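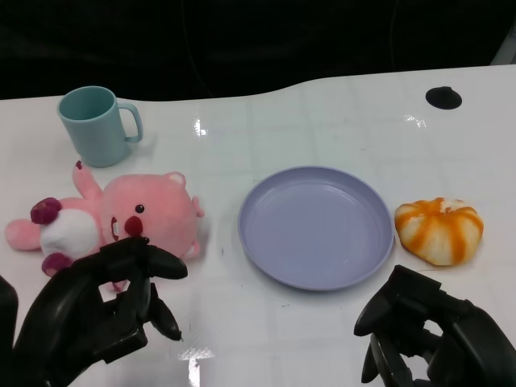
Washing a plush toy by hand (and the plastic cups while you're at it)

Quick one as I've been asked for this twice now. Works for small and medium soft toys, the ones with bead eyes and stitched noses especially. Anything with a battery or a voice box in it, stop, different job.

What you need

Washing up bowl or a clean sink
Mild liquid soap, the sort you'd use on wool
Two old towels, one light coloured
Soft toothbrush
Wide-tooth comb or a pet brush
White vinegar for the mug

Step 1. Check it over
Lay the toy on its back on a wiped down table, good light. Tug the eyes, gently. Tug the nose. Run a thumb down the seams. Loose bead or a popped stitch gets sewn first, otherwise the stuffing ends up in your plughole. Small feet and paws are where seams go.

Step 2. Test for colour
Two colours on one toy = test it. Dark red or burgundy bits next to a white tummy is the classic one. Damp corner of the light towel, press on the dark patch, count to 30, look. Pink on the towel? Don't soak it. Go to step 4 and skip 3.

Step 3. Soak
Cool water. Not warm. Teaspoon of soap, swish, toy in, push it under until the bubbles stop coming up. 9 minutes is plenty for a palm sized one. Squeeze, don't wring. Change the water if it goes grey and do it agian.

Step 4. Spot clean
For toys that bleed colour, or just a mucky face. Toothbrush, a bit of suds, small circles. White fluff first with a clean brush, dark bits last. Wipe off with a damp cloth. Keep the water out of the stuffing as much as you can.

Step 5. Rinse
Only if you soaked. Cool water until it runs clear and the slippery feel has gone. Soap left in makes the fur go stiff.

Step 6. Press
Roll it up in the dry towel and lean on it. Unroll, turn, lean again. Head takes longest, big heads hold loads of water.

Step 7. Dry
Flat on a rack, belly up, turn it at bedtime. No radiator, no tumble dryer. In June mine was done by the next teatime, winter can be two days. Squeeze the middle, if it feels cold it's still wet inside.

Step 8. Fluff
Comb the white patches once fully dry. Short strokes. Leave the smooth bits alone.

The mug

Coloured plastic mugs get a brown ring inside. Tablespoon of vinegar, top up with hot water from the tap, leave it while the toy soaks. Then a soft cloth. No scourers, they scratch and the scratches stain worse. Use the toothbrush where the handle joins on (a differnt one from the toy!). Wash up as normal after.

The table

Last job. White shiny tops show every drip and dye marks are a pain if left. Damp cloth with a drop of washing up liquid, then a dry one. Do it before you put the toy down again.

If it goes wrong

Colour ran onto the white: more cool water straight away, keep rinsing, don't let it dry like that.
Smells musty: not dry inside. Open a seam two fingers wide at the back, pull the stuffing out, dry it all seperately, restuff, sew up.
Gone lumpy: pinch the lumps apart from the outside while it's a bit damp.

Seam trick is from Fadwa Gaber. Sewing one up again neatly is its own page, will put it up when I've done it.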